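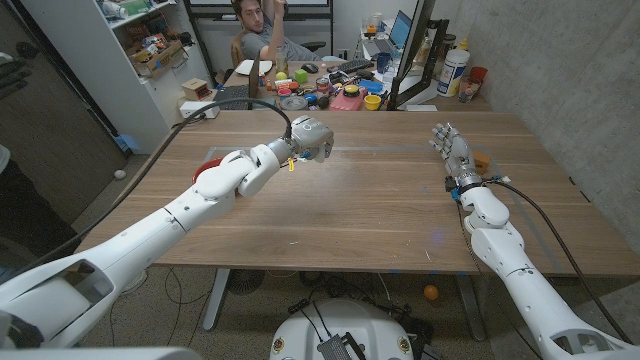 The table, walnut-brown side up.

How do I get white heat marks out of a wood table without refinishing the whole thing?

Posted by tablesaw_regret, Feb 16, 2019

I have a big rectangular table with a warm brown finish that I was proud of until December, when we hosted a dinner and a relative set a casserole straight down on it. There was a trivet. The trivet was eight inches away. I now have a cloudy white patch at one end, shaped like Ohio.

So far I have tried mayonnaise (my table smelled like a deli for two days), a hair dryer (nothing), and a bottle of Boltik wood polish, which made everything around Ohio shinier and so made Ohio easier to find. The label promised 100 uses. Mine was not one of them.

A refinisher in Bedoya quoted me $478 to strip and redo the top. I paid $146 for the table, used, so you can see my problem. I don't know what the finish is. The previous owner said "the normal kind." Is there something between mayonnaise and $478?

kitchenlurker
My grandmother used toothpaste. It has to be the white kind, not the gel. Rub in circles. Good luck!

shellac_and_awe
Please put the toothpaste back in the bathroom. It's an abrasive, and on a glossy finish you can trade a white patch for a dull patch that smells like mint.

First find out what you've got. Pick a spot under the edge and dab it with denatured alcohol on a cotton swab. If it goes sticky, it's probably shellac. If nothing happens, try a drop of lacquer thinner somewhere else under there. Softens, probably lacquer. Still nothing, it's likely polyurethane or something like it, and you may have a harder time.

The white is usually moisture trapped in the finish, so the wood itself may be fine. Get all the polish off with mineral spirits before you do anything else. Open a window. Let it dry overnight.

Then try an iron. Cotton cloth over the mark, no water in the iron, lowest setting, steam off. Press for a few seconds, lift, look, repeat. You will feel like an idiot using heat on a heat mark. Keep it moving and keep checking. On shellac or lacquer this often fades it a lot in a few rounds.

If there's still a ghost, very fine steel wool (0000) with a little paste wax, light pressure, with the grain. I use Ovon wax because the hardware store in Branance doesn't carry anything else. It will change the sheen a bit, so you may end up doing the whole top to match. That's an afternoon and a sore shoulder, but it's well short of $478.

If the mark is black instead of white, stop. Different problem.

old_varnish_61
Agree with the iron. Disagree about the steel wool for a first-timer, I went through the color on a nightstand that way and it now lives under a doily. Try a felt pad with a bit of oil and rottenstone first. Slower, and you'll get bored before you do any damage.

Also, if you do end up at poly and it won't budge, they make very nice table runners.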